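# Two tubs and a clear table

Na-rae Hyun used to lose nearly 30 minutes a day looking for small things. Pens, batteries, the end of the tape, a lid that belonged to something in another room. She kept them all in one deep drawer, and the drawer had stopped closing.

Her answer was to get rid of the drawer. What she has now is a white table and a pair of containers, one grey and one in a yellow shade, and a rule she shares with Kyung-tae Jin, who works at the same table. Grey is for things that have to leave the room. Yellow is for things that stay. Anything that won't fit in either needs a proper home on a shelf.

"We tried labels first," says Hyun. "Kyung-tae wrote them and I couldn't read them. Colour is quicker."

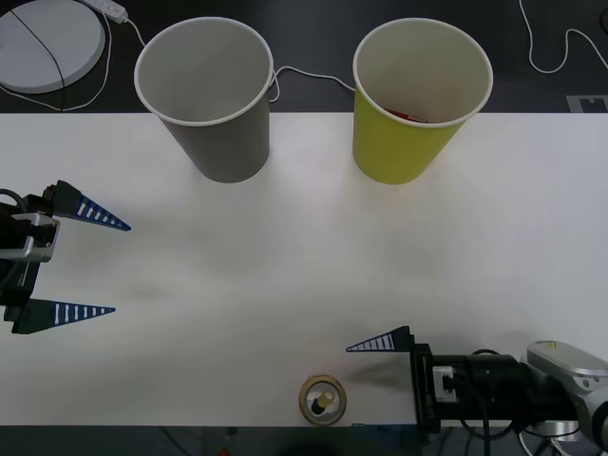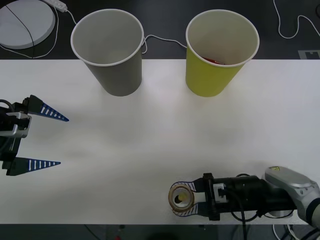
*Grey on the left, yellow on the right, with a small red item in the yellow one.*

The containers are open at the top, and Hyun is firm about that. She bought a lidded set from Bumel the year before and found that people put things on the lids. With an open top you can see what is in there as you walk past, and you are more likely to deal with it.

Tape is the awkward one. It gets used every day, so it tends to live on the table itself, and small bits end up stored in the hole in the middle of the roll. Jin defends this. Hyun would like it to stop.

They empty both containers on a Friday before lunch. It takes a few minutes, longer in June when the whole room gets sorted. Whatever is in the grey one goes out to the hall, and anything in the yellow one that hasn't been touched since the last sort is moved across to grey – Jin once lost a good pair of scissors that way and had to buy them again.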